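SKARIS LAKESIDE PARK
Pre-season walk-round, boating lake, camping field and grill area
Checked by: Ona Raudsepp
With: Remo Lombardi (boats), Qianru Song (kitchen and shop)
Month: April
Copy to: Perihan Bilgin

Key: OK = fine, leave it. FIX = before we open. WATCH = look again at the next walk-round. N/A = doesn't apply or not out of store yet.

Started 7.40, wind getting up, so did the water first. Comments typed up same evening from my notes, sorry for spelling.

1. JETTY AND BOATS

1.1 Jetty boards, main run. FIX
Three soft ones at the far end, chalked with a cross. Remo put his heel nearly through the middle one. Barrier across until replaced. Not tape, people duck under tape.

1.2 Jetty handrail. OK
Bit of wobble at the second post, same as last year, no worse.

1.3 Non-slip strips. FIX
Peeling on the steps down. New roll is in the boat shed, left hand shelf.

1.4 Rowing boats, hulls. OK apart from number 6
Number 6 has a crack by the rowlock. Pulled up on the grass and turned over. Do not hire out, even if someone asks nicely on a busy Friday.

1.5 Pedalos. WATCH
Steering stiff on the blue one. Remo has greased it. Goes left happily, goes right when it feels like it.

1.6 Buoyancy aids, adult. OK
All buckles tried, all zips tried. Two smell of diesel, hung outside.

1.7 Buoyancy aids, child. FIX
Not enough of the smallest size. We ran short last August and had families queueing. Perihan, this is the one I'd spend money on first. Crotch straps missing on two of the ones we do have, have binned those.

1.8 Throw lines. OK
Unpacked and thrown, repacked. Bag at the north post was full of wet leaves, dried out now.

1.9 Rescue boat. OK
Started second pull. Fuel low. Kill cord fine. Oars in.

1.10 Depth and cold water signs. FIX
Sign by the reeds has gone green, cant read it from the path. Scrub first, if still no good then replace.

2. CAMPING FIELD

2.1 Pitch spacing. FIX
Pegs for the back row have been moved, presumably by the mower. Gap between 14 and 15 is nowhere near enough. Re-measure the whole row and don't just nudge those two.

2.2 Fire points. OK
Buckets filled, gong rehung. Extinguisher tags in date.

2.3 Hook-up posts. WATCH
Electrician from Nornano coming for the proper test. I only looked at covers and locks. Post by the oak has a lid that doesn't click shut. Switched off and bagged.

2.4 Overhanging branches. FIX
Dead limb over pitch 9. Pitch closed on the booking sheet till it's down. Anatole Bailly says he can bring the pole saw, told him no, gets done by the tree people.

2.5 Rabbit holes. WATCH
Filled the bad ones by the tap. They'll be back.

2.6 Path lights. OK
Came back at dusk to check. One flickering by the toilet block but lit.

3. CAMPFIRE CIRCLE

3.1 Ring stones. OK

3.2 Log seats. FIX
One rolls. Needs chocks both sides. A grown man went over backwards on it at storytelling last year, drink and all.

3.3 Distance to hedge. WATCH
Hedge has grown out. Still legal distance on my tape but only just. Trim.

3.4 Water on hand. N/A
Hose not out yet, frost risk. Must be out before first fire, no exceptions. Buckets are not enough by themselves.

3.5 Ash bin. FIX
Lid gone. Metal lid please, the last one was a tray off something.

4. GRILL AREA AND KITCHEN

4.1 Gas hoses and regulators. FIX
One hose cracked where it bends. Cut through so it can't get reused. Zoveck do the same fitting, ask for two.

4.2 Leak test on remaining burners. OK
Soapy water, no bubbles. Done outdoors, bottles upright, cage locked after.

4.3 Fixed charcoal grills. WATCH
Legs sound. Grates rusty but scrub up. Wire brush is shedding bristles, threw it out. Use the scraper, bristles end up in burgers.

4.4 Parasols near grills. FIX
Far too close again. They get dragged over for shade as soon as it's hot. Qianru suggests fixed bases and I agree.

4.5 Fridges. OK
Two at 3 degrees, shop one at 5. Log sheet started on the door. Morning and evening, initials every time, no filling in the week in one go.

4.6 Raw and cooked kept apart. OK
Red and yellow tongs labelled. Boards too.

4.7 Hand wash sink. FIX
Hot tap drips, soap holder off the wall. Soap is on the side for now.
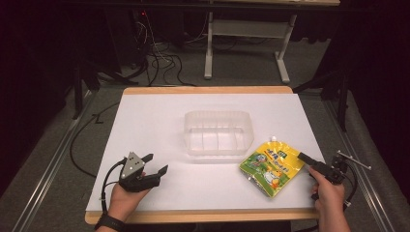 4.8 Beer line and ice machine. WATCH
Line cleaned by Qianru. Ice scoop was living inside the ice. Hook for it going up on the side. Plastic glasses only past the gate, same rule as before, bar staff to be reminded.

4.9 First aid box, kitchen. FIX
No blue plasters at all. Burns gel out of date. Eye wash fine.

4.10 Bins. OK
Wasps not about yet. Lids all present. Swing the skip round so the lorry doesn't have to reverse past the play area.

5. PAPERWORK AND ODDS

5.1 Emergency phone by the boat shed. OK
Rang it. Perihan answered.

5.2 Gate width for ambulance. OK
But someone parks the trailer there. Remo. Please stop.

5.3 Accident book. WATCH
Old one full, new one in office drawer. Names to be kept private so don't leave it open on the counter.

5.4 Staff briefing. N/A
Not done till the summer lot start. Urbonaitė are running the lifeguard refresher, need numbers from us.

5.5 Budget note. Not strictly safety
Jetty boards, child buoyancy aids and gas parts come to 1539 on my adding up. Signs and tree work another 200 if we're lucky. I know bookings are slower than last spring and everybody is watching what a week away costs them, but would rather shut the pedalos than skimp on section 1.

TO DO BEFORE OPENING, IN THIS ORDER
Jetty boards and barrier (Remo)
Small buoyancy aids ordered (Perihan)
Branch over pitch 9 (tree people, I will ring)
Gas hoses (Qianru)
Back row re-measured (me and Anatole)
Plasters and burns gel (whoever is in town frist)

Second walk-round when the boards are in. Wear proper shoes this time Anatole.

O. Raudsepp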